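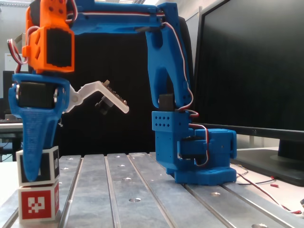
로봇 팔은 어떻게 네모난 블록을 집을까?

안녕하세요! 저는 아크콤(Arkcombe)이라는 공동 작업실에서 이것저것 만드는 사람이에요. 아크콤에는 3D 프린터도 있고, 납땜하는 자리도 있고, 누가 언제 두고 갔는지 모르는 나사가 잔뜩 든 유리병도 있어요. 저는 요즘 거기서 로봇 팔을 만들고 있어요. 이름은 스쿠던(Skudon)이에요. 무슨 뜻이냐고요? 아무 뜻도 없어요. 그냥 입에서 나온 소리인데 부르다 보니 정이 들었어요.

작업실에 놀러 오는 어린이들이 스쿠던을 보면 질문을 엄청나게 많이 해요. "얘는 눈이 있어요?" "힘이 세요?" "저도 만들 수 있어요?" 매번 신나서 대답하다 보면 목이 쉬거든요. 그래서 글로 한번 써 보기로 했어요. 조금 길지만, 궁금한 데부터 골라 읽어도 괜찮아요.

몸은 무엇으로 만들었을까?

스쿠던의 몸은 거의 다 플라스틱이에요. 파란색 부품하고 주황색 부품이 있는데, 3D 프린터로 뽑았어요. 3D 프린터는 플라스틱 실을 뜨겁게 녹여서 아주 얇게 깔고, 그 위에 또 깔고, 또 깔고, 계속 그렇게 쌓아 올리는 기계예요. 케이크 위에 생크림을 빙글빙글 짜는 모습을 떠올려 보세요. 그 생크림이 실처럼 가늘고, 금방 딱딱하게 굳는다고 생각하면 비슷해요.

제가 쓰는 프린터는 작업실에서 '위터드(Witard)'라고 부르는 녀석인데요, 좀 느려요. 부품 하나를 뽑는 데 13시간이 걸린 적도 있어요! 저녁에 시작 단추를 누르고 집에 가서, 밥 먹고, 자고, 아침에 다시 왔더니 그제야 마지막 층을 깔고 있더라고요. (한번은 와 보니까 부품 대신 플라스틱 국수가 한 뭉치 있었어요. 첫 층이 바닥에서 떨어졌던 거예요. 그날은 좀 슬펐어요.)

팔 부분을 잘 보면 군데군데 뚫려 있어요. 받침대 위 네모난 통에도 작은 마름모 구멍이 가득하고요. "플라스틱이 모자랐어요?" 하고 물어본 친구가 있었는데, 아니에요. 하하. 팔은 가벼울수록 좋거든요. 무거운 팔을 들려면 모터가 힘을 더 써야 하고, 모터가 힘을 많이 쓰면 뜨거워져요. 여러분도 겨울 외투를 입고 철봉에 매달리면 훨씬 힘들잖아요. 로봇도 똑같아요. 그래서 없어도 되는 살은 빼고 뼈대만 남겼어요. 통에 난 마름모 구멍은 바람이 드나들라고 낸 거예요.

그런데 뼈대를 너무 많이 빼면 또 안 돼요. 처음에 뽑은 팔은 제가 욕심을 내서 구멍을 아주 크게 냈는데, 손으로 살짝 비틀었더니 낭창낭창 휘었어요. 휘는 팔은 가고 싶은 곳에 딱 멈추지 못해요. 낚싯대 끝으로 콩을 집으려고 한다고 상상해 보세요. 으, 생각만 해도 답답하죠? 그래서 구멍을 조금 줄이고 테두리를 두껍게 해서 다시 뽑았어요. 또 기다리고요.

관절마다 들어 있는 까만 상자

사람 팔에는 어깨가 있고, 팔꿈치가 있고, 손목이 있어요. 지금 한번 해 볼까요? 팔꿈치를 쭉 펴고, 절대로 굽히지 않은 채로 자기 코를 만져 보세요.

안 되죠? 코는 바로 앞에 있는데 말이에요. 관절이 하나만 안 움직여도 갈 수 없는 곳이 이렇게 많이 생겨요.

로봇 팔도 관절이 필요해요. 그리고 스쿠던의 관절에는 까만 상자처럼 생긴 모터가 들어 있어요. 이걸 '서보 모터'라고 불러요. 줄여서 그냥 서보라고 할게요.

보통 모터는 전기를 주면 빙글빙글 계속 돌아요. 선풍기처럼요. 선풍기 날개한테 "세 시 방향에서 멈춰!" 하고 말해 봤자 못 알아듣겠죠. 서보는 알아들어요. 서보 안에는 모터 말고도 톱니바퀴랑, 지금 내가 얼마나 돌아가 있는지 재는 장치가 같이 들어 있거든요. 그래서 "여기까지만 돌아"라고 숫자로 말해 주면 딱 거기까지 돌고 버텨요.

숫자로 말한다는 게 무슨 뜻이냐면요, 예를 들어 제가 집게를 맡은 서보한테 3917이라는 숫자를 보내요. 그러면 집게가 활짝 벌어져요. 왜 하필 3917이냐고요? 이건 제가 손으로 집게를 벌려 보면서, 화면에 나오는 숫자를 공책에 적어 둔 거예요. 다른 로봇에 3917을 보내면 전혀 다른 모양이 될 거예요. 서보를 끼울 때 톱니가 한 칸만 달라도 숫자가 다 바뀌어 버리거든요. 그래서 로봇을 새로 조립하면 꼭 숫자부터 다시 재야 해요. 이걸 어려운 말로 '캘리브레이션'이라고 하는데, 우리말로는 '눈금 맞추기' 정도면 될 것 같아요.

저는 눈금 맞추기를 빼먹고 전원을 켠 적이 있어요. 스쿠던이 갑자기 만세를 하더니 제 물컵을 쳤어요. 컵이 비어 있어서 다행이었죠! 그 뒤로 로봇 옆에는 마실 것을 안 둬요.

알록달록한 전선은 뭐 하는 거예요?

팔을 따라서 빨간색과 하얀색 전선이 지나가요. 어떤 데서는 둥글게 고리처럼 튀어나와 있고요. 처음 보면 "좀 깔끔하게 묶지" 싶을 거예요. 저도 그렇게 생각해서 예쁘게, 아주 팽팽하게 묶은 적이 있답니다.

그랬더니 팔을 구부리자마자 전선이 쏙 빠졌어요.

지금 여러분 소매를 보세요. 팔을 굽히면 팔꿈치 쪽 옷이 당겨지죠? 전선도 관절을 지나갈 때 당겨져요. 그래서 관절 옆에서는 전선을 넉넉하게 남겨 둬야 해요. 고리처럼 남는 부분이 있으면 팔이 펴질 때 고리가 작아지고, 굽으면 다시 커져요. 그렇다고 너무 길게 두면 이번에는 어디에 걸려요. 어느 정도가 딱 좋은지는 팔을 천천히 여러 번 움직여 보면서 찾았어요. 한 손으로는 팔을 움직이고, 다른 손으로는 전선을 살살 밀어 넣으면서요.

전선이 하는 일은 두 가지예요. 하나는 밥 주기, 그러니까 전기를 보내는 일이에요. 다른 하나는 말 전하기예요. 아까 그 3917 같은 숫자가 전선을 타고 가요. 서보도 대답을 해요. "저 지금 여기까지 왔어요." "저 좀 뜨거워요." 이렇게요. 물론 진짜로 목소리가 나는 건 아니고 다 숫자예요. 그래도 저는 화면에 온도 숫자가 올라가면 "어이구, 힘들어?" 하고 물어봐요. 작업실에 혼자 있을 때만요.

집게손은 두 쪽이 서로 달라요

이제 손 이야기를 할게요. 제가 제일 오래 붙잡고 있던 부분이에요!

사람 손가락은 한 손에 다섯 개인데, 스쿠던의 손은 집게예요. 한쪽은 파란색이고 길쭉해요. 끝으로 갈수록 가늘어지고요. 이쪽은 가만히 있어요. 다른 한쪽은 하얀색인데, 이쪽이 열렸다 닫혔다 해요. 그러니까 물건을 집을 때는 파란 손가락을 먼저 물건 옆에 갖다 대고, 하얀 턱을 닫아서 꼭 잡는 거예요.

"둘 다 움직이면 더 좋지 않아요?" 하고 물어볼 수 있어요. 좋은 질문이에요. 둘 다 움직이는 집게도 많아요. 그런데 한쪽만 움직이면 서보가 하나만 있으면 되고, 손이 가벼워져요. 손은 팔의 맨 끝에 달려 있잖아요. 맨 끝에 있는 건 조금만 무거워도 팔 전체가 힘들어해요. 못 믿겠으면 빗자루를 가지고 해 보세요. 빗자루를 끝만 잡고 옆으로 쭉 뻗어서 들면 팔이 금방 부들부들 떨려요. 그런데 가운데를 잡으면 하나도 안 무거워요. 같은 빗자루인데도요!

파란 손가락 겉에는 울퉁불퉁한 결이 있어요. 손가락을 쫙 펴서 여러분 손끝을 들여다보세요. 지문이 있죠? 매끈매끈한 것보다 조금 까슬까슬한 게 물건을 잡을 때 덜 미끄러져요. 저는 나중에 고무도 붙여 볼까 생각하고 있어요. 자전거 바퀴 안에 들어가는 튜브를 잘라서 붙이면 좋다는 이야기를 들었거든요. 아직 안 해 봤으니까 된다고 약속은 못 해요.

로봇의 눈은 손에 있어요

"얘는 눈이 있어요?"의 답은, 있어요! 그런데 얼굴에 있지 않고 손에 있어요. 하얀 턱 아래쪽에 조그만 회로판이 붙어 있고 거기에 까만 렌즈가 달렸는데, 그게 카메라예요.

손에 눈이 달리면 어떨까요? 침대 밑에 굴러 들어간 지우개를 찾을 때를 생각해 보세요. 엎드려서 팔을 쑥 넣으면 손은 들어가는데 눈은 못 들어가잖아요. 더듬더듬하다가 먼지만 잡고요. 만약에 손에 눈이 있으면 지우개가 바로 보이겠죠. 손에 달린 카메라는 집으려는 물건에 가까이 갈수록 물건을 크게 볼 수 있어요.

불편한 점도 있어요. 손이 움직이면 눈도 같이 움직이니까 보이는 그림이 계속 흔들려요. 여러분이 고개를 마구 흔들면서 책을 읽는 거랑 비슷해요. (진짜로 해 보지는 마세요. 어지러워요.) 그래서 저는 스쿠던한테 이렇게 시켜요. 움직여. 멈춰. 봐. 또 조금 움직여. 멈춰. 봐. 옆에서 보고 있으면 꼭 '무궁화 꽃이 피었습니다' 놀이를 하는 것 같아요.

블록에 그려진 이상한 무늬

스쿠던은 요즘 하얀 블록으로 연습해요. 블록에는 네모난 무늬가 있어요. 아래 블록은 빨간 바탕에 하얀 무늬고, 위 블록은 까만 무늬예요. 휴대 전화로 찍는 네모난 코드랑 좀 닮았죠?

이런 무늬를 '마커'라고 불러요. 표시라는 뜻이에요.

여러분은 블록을 보면 그냥 "블록이다!" 하고 알아요. 조금 기울어져 있어도, 그늘에 있어도 알아요. 그런데 카메라가 보는 건 사실 숫자예요. 사진을 아주 크게 키우면 작은 네모 칸이 나오는데, 칸마다 얼마나 밝은지, 무슨 색인지가 숫자로 적혀 있어요. 컴퓨터는 그 수많은 숫자 속에서 어디가 블록이고 어디가 책상인지 알아내야 해요. 하얀 블록이 하얀 종이 위에 있으면 얼마나 헷갈리겠어요!

마커는 컴퓨터가 찾기 쉽게 그린 그림이에요. 네모 모서리가 또렷하고, 진한 색이랑 하얀색이 확 달라요. 컴퓨터는 먼저 네모를 찾고, 그 안에 있는 무늬를 읽어서 "아, 이건 그 블록이구나" 하고 알아봐요. 운동회 때 등에 붙이는 번호표 같은 거죠.

그런데 마커는 이름만 알려 주는 게 아니에요. 종이에 정사각형을 하나 그려서 눈앞에 들어 보세요. 똑바로 들면 정사각형이에요. 이제 종이를 옆으로 살살 돌려 보세요. 네모가 찌그러지죠? 팔을 뻗어서 멀리 들면 작아지고요. 컴퓨터는 네모가 얼마나 찌그러졌는지를 보고 블록이 어느 쪽으로 돌아가 있는지 계산해요. 얼마나 작아졌는지를 보고는 얼마나 멀리 있는지 계산하고요. 저는 이걸 처음 알았을 때 정말 멋지다고 생각했어요. 네모 하나 가지고 그렇게 많은 걸 알 수 있다니!

이 계산을 하는 프로그램에는 '라시디(Rashidi)'라는 이름을 붙였어요. 작업실 컴퓨터에서 돌아가는데, 마커를 찾으면 화면에 초록색 테두리를 그려 줘요. 손가락이 마커를 가리면 테두리가 사라져요. 네모 모서리가 하나라도 안 보이면 라시디는 모르겠다고 하거든요. 그래서 손이 물건에 아주 가까워졌을 때가 제일 어려워요. 꼭 필요한 순간에 자기 손으로 자기 눈앞을 가리는 거니까요. 저는 라시디가 마지막으로 본 자리를 기억하게 만들었어요. 눈을 감고도 방금 내려놓은 연필을 집을 수 있는 것처럼요. 연필이 굴러가지만 않았다면 말이에요.

쌓인 블록은 왜 더 어려울까?

바닥에 블록이 하나만 있으면 그래도 할 만해요. 블록이 두 개 쌓여 있으면 갑자기 어려워져요.

위에 있는 걸 집을 때 손이 조금만 아래로 내려가도 아래 블록까지 건드려요. 옆으로 조금만 밀어도 탑이 기우뚱하고요. 높이도 잘 알아야 해요. 팔이 "블록은 책상 위에 있겠지" 하고 쑥 내려오면 위 블록을 콩 찍어 버려요.

저는 연습한 걸 공책에 적어 두는데, 쌓인 블록 집기를 74번 해 봤을 때 성공한 게 53번이었어요. 나머지는 떨어뜨리거나, 헛손질하거나, 아래 블록이 같이 딸려 왔어요. 제일 웃겼던 건 스쿠던이 블록을 잘 집어 놓고는 제자리에서 뱅글 돌아서 작업실 바닥에 툭 버린 거였어요. 제가 내려놓을 곳의 숫자에서 빼기 표시를 하나 빠뜨렸더라고요. 로봇은 시키는 대로 했을 뿐이에요. 그게 로봇의 좋은 점이고, 또 사람 속을 터지게 하는 점이에요!

블록이 살짝 어긋나게 쌓여 있어도 여러분은 아무렇지 않게 집을 거예요. 손끝으로 슬쩍 느끼면서 힘을 조절하니까요. 여러분 손은 정말 굉장한 기계예요. 로봇을 만들어 보면 자기 손을 자꾸 쳐다보게 돼요. 저는 버스에서도 제 손을 쥐었다 폈다 하다가 옆 사람이 이상하게 쳐다본 적이 있어요.

책상에 홈이 파여 있는 까닭

스쿠던이 서 있는 작업대는 회색 알루미늄이에요. 길쭉한 알루미늄이 나란히 놓여 있고, 그 사이사이에 까만 홈이 있어요. 동그란 구멍도 여기저기 있고요.

홈이 있는 책상은 숙제할 때는 불편해요. 연필심이 쏙 들어가 버리니까요. 그런데 기계를 놓기에는 아주 좋아요. 홈에 특별한 너트를 밀어 넣고 나사를 조이면 원하는 자리에 물건을 꽉 붙일 수 있거든요. 자리를 바꾸고 싶으면 나사를 풀고 홈을 따라 주르륵 밀면 되고요.

받침대가 움직이면 어떻게 될까요? 로봇은 "나는 여기 서 있고, 블록은 저기 있어"라고 믿고 움직여요. 그런데 받침대가 손톱만큼 밀려나면 로봇이 믿는 '여기'가 틀려 버려요. 그럼 '저기'도 다 틀려요. 눈을 가리고 당나귀 꼬리를 붙이는 놀이를 할 때, 누가 몰래 여러분을 한 발짝 옆으로 옮겨 놓은 것과 같아요.

스쿠던 뒤쪽에는 커다란 검은 판도 있어요. 뒤에 이것저것 많이 보이면 사람도 정신이 없잖아요. 판이 있으면 팔이 어떤 모양을 하고 있는지 한눈에 들어와서 저는 참 편해요.

저도 만들 수 있어요?

네! 그런데 처음부터 스쿠던 같은 팔을 만들려고 하면 지치기 쉬워요. 저도 첫 로봇은 골판지였어요. 진짜예요. 모터도 없었어요.

골판지 손부터 만들어 보세요. 준비물은 두꺼운 종이, 빨대, 실, 테이프, 가위예요.

종이에 손을 대고 따라 그린 다음 오려요. 그리고 손가락 마디가 있는 곳을 접었다 펴요. 빨대를 짧게 잘라서 마디와 마디 사이에 하나씩 테이프로 붙여요. 마디 위에 붙이면 안 굽으니까 조심하고요. 실을 손가락 끝에 단단히 붙인 뒤 빨대 속으로 차례차례 통과시켜서 손목까지 빼내요. 이제 실을 당겨 보세요. 손가락이 굽죠? 와!

여러분이 실을 당기는 힘이 바로 모터가 하는 일이에요. 엄지랑 검지 실을 같이 당기면 탁구공도 집을 수 있어요. 안 되면 실이 헐거운지, 빨대가 떨어졌는지 살펴보고 다시 해 보세요. 잘 안 될 때 어디를 봐야 하는지 알게 되는 게 저는 제일 재미있었어요.

진짜 모터를 써 보고 싶어지면 어른이랑 같이 하세요. 꼭 지켜야 할 것도 몇 가지 적어 둘게요.

로봇이 움직일 때는 집게 사이에 손가락을 넣지 않아요. 작은 집게도 꼬집히면 꽤 아파요.

전선을 꽂거나 뺄 때는 먼저 전원을 꺼요.

머리가 길면 묶고, 긴 소매는 걷어요.

전원 스위치가 어디 있는지 모르면 켜지 않아요. 저는 작업실에 처음 온 사람한테 스위치 위치부터 보여 줘요. 이상한 소리가 나면 누구든지 꺼도 되고, 껐다고 혼내는 사람은 없어요.

마지막으로 많이 받은 질문 몇 개

"힘이 세요?"
아니요. 가위바위보도 못 하고 팔씨름은 더 못 해요. 작은 블록은 들지만 제 두꺼운 공책은 무리예요.

"스스로 생각해요?"
음, 이건 어려운 질문이에요. 스쿠던은 카메라로 마커를 찾고, 계산을 하고, 움직여요. 그 순서는 제가 다 적어 준 거예요. 심심하다거나 블록이 싫다거나 하는 마음은 없어요. 제가 볼 때는 그래요.

"왜 파란색이랑 주황색이에요?"
작업실에 남아 있던 플라스틱 실이 그 색이었어요. 파란색을 쓰다가 손목을 뽑을 차례에 다 떨어졌거든요. 그런데 뽑아 놓고 보니 손목이 어디인지 금방 보여서 좋더라고요.

"다음에는 뭘 시킬 거예요?"
블록 세 개 쌓기요. 그다음에는 색깔대로 나누기를 해 보고 싶고, 언젠가는 그 유리병에 든 나사를 크기대로 골라내게 하고 싶어요. 2월쯤에는 세 개 쌓기를 보여 줄 수 있으면 좋겠는데, 위터드가 또 국수를 뽑지 않아야 할 텐데요. 궁금한 게 더 있으면 아크콤 문 옆에 있는 질문 상자에 넣어 주세요. 그림으로 그려서 넣어도 돼요!

2020년 11월 10일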